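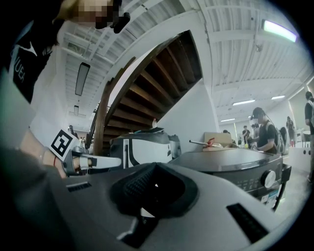

Figure 7.1 Control knob and printed symbols on the front of a gray appliance.

Chapter 7
The Washing Machine and the Floor It Stands On

Most people learn to use a washing machine once, at about the age they learn to drive, and with far less supervision. They find a setting that does not ruin anything and stay with it for decades. The other settings remain on the dial, like the back pages of a menu.

This chapter is for the reader who would like to know what the rest of the dial does. It also covers the detergent drawer, the drain filter and the outlet, three subjects that rarely come up until there is water in the hallway. If you skipped Chapter 6 (Water, Hard and Soft), go back and read at least the table on page 412. The dosing rules below depend on it.

By the end of the chapter you should be able to:
- read the common symbols on a control panel without guessing
- measure detergent for the load you have, and not the load on the box
- clean the drawer and filter
- say what is wrong with the electrical arrangements in your own laundry room

7.1 Before You Turn Anything On

Start with the floor. A washer is a heavy tub that fills with water and then tries to leave the room. It needs a level surface, four feet in firm contact, and a clear path to its outlet. The imaginary Sunday-best laundry room in the Plora and Mesteo catalogs has all of these, plus a fern. Yours probably has cables.
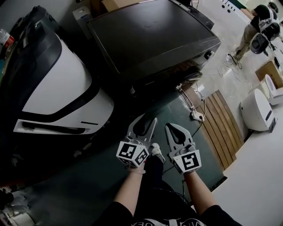
Figure 7.2 Power strip and loose white cables at floor level.

A power strip is a fine thing for a lamp and a radio. It is a poor choice for a washer, which should have a wall outlet to itself, and the floor is a poor place for any strip in a room where water is carried about. Cords should run along the wall, where feet and baskets do not go. Exercise 7 asks you to draw your own floor and mark every cord on it. Students tend to find this one embarrassing, and are asked to hand it in anyway.

7.2 The Drawer

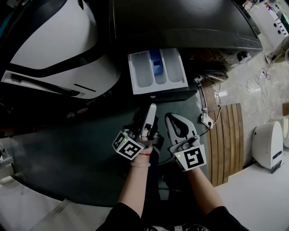
Detergent drawers differ in layout from one maker to the next, and the manual is the only reliable guide to yours. The usual jobs are prewash, main wash and softener, and a drawer with three compartments, like this one, generally has a place for each. Do not assume that a colored insert such as the blue one in the middle means the same thing on every machine. The faint residue inside is the ordinary kind, and a good reason to pull the drawer out and rinse it once a month. Left alone, it hardens into something closer to plaster.

Softener goes in last and never past the fill line. The line is not a suggestion, although on the older Vindlow models it was molded so faintly that it looked like one.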